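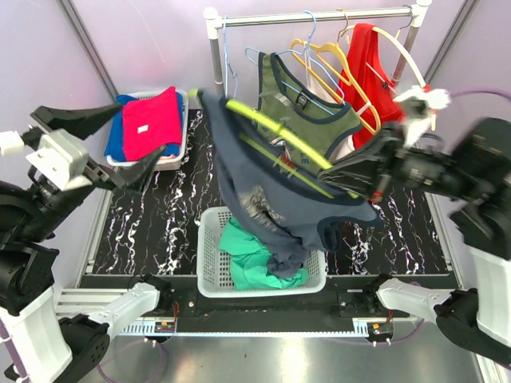 How long does a new language need before it feels like your own? For me it needed three winters, and I still count my money in the old one.

I moved to Praddale in January with two suitcases and a school certificate saying that my English was very good. In the first shop the woman at the register asked me "Paper or plastic?" and I gave her my bank card. She was kind about it. I went home and ate my soup and did not speak to any person until the next afternoon.

At school we learned English from a green book with 18 chapters. There was a chapter for the train station and a chapter for the doctor, but there was no chapter for small talk at the mailboxes. My neighbor said "How's it going?" every morning and continued walking before I had prepared my answer. In my country, if you ask this question, you must stand still and listen.

My evening teacher was Murali Krishnan. He had learned English as his third language, and he gave me the advice which helped the most: read the same thin book again and again until you stop noticing it. I chose a novel for children about a lighthouse family. I have read it so often that the cover is now held with tape. I don't even like the story very much, the father is too strict.

Grammar was never my big problem. The articles are difficult (my sister Kaisu Ruotsalainen says I put "the" into a sentence like salt into water), but people understand me without them. The hard thing was to be funny. For a long time I was a serious person in English. At home I make jokes at the dinner table and my uncle laughs until he coughs. In Praddale I was polite, and I asked many questions about the weather.

Then in my second year I was waiting for the bus to Grisness, and it came 80 minutes late. The driver opened the door and I said, "You must be tomorrow's bus." He laughed, and two ladies behind me laughed also. I was happy for the whole ride and almost missed my stop.

I dream in both languages now. My grandmother speaks English in the dreams, which she never did in her life, and her accent is better than mine. Next month I will try the library reading group. They are starting a long book and I have already looked up the words in the first chapter.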